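Is a 157-episode show worth starting in your fifties?

marlowe_porch
My sister has been after me all November to start Hakia, and I finally looked it up. 157 episodes! I love a good long story (I really do), but that's a whole winter of evenings, and I still have two seasons of Baxter waiting for me.

tinroof77
Oh, start it, please! The first 13 are slow, I'll give you that, but I was so fond of everybody by then that I'd have watched them fold towels. My husband and I still quote the harbor episode over breakfast.
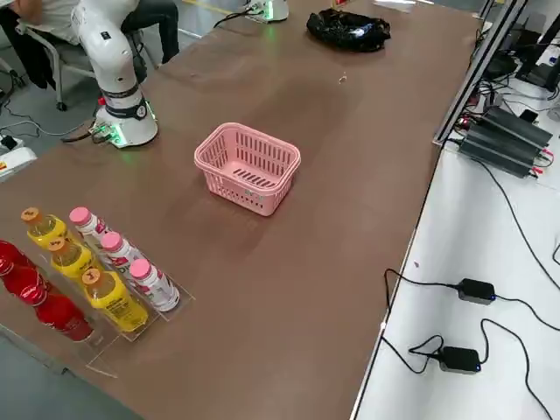
And you don't have to finish, you know. We dropped Ondo halfway through and never felt bad about it.

quietkettle
I have to disagree, tinroof, and I say it with love. If a show needs 13 episodes to get going, the writers were wasting my time. Vovbridge had me in one.

tinroof77
Vovbridge also fell apart in season three, dear!

marlowe_porch
Well, now I want to watch all of them. I'll try Hakia tonight after supper and let you know how far I get.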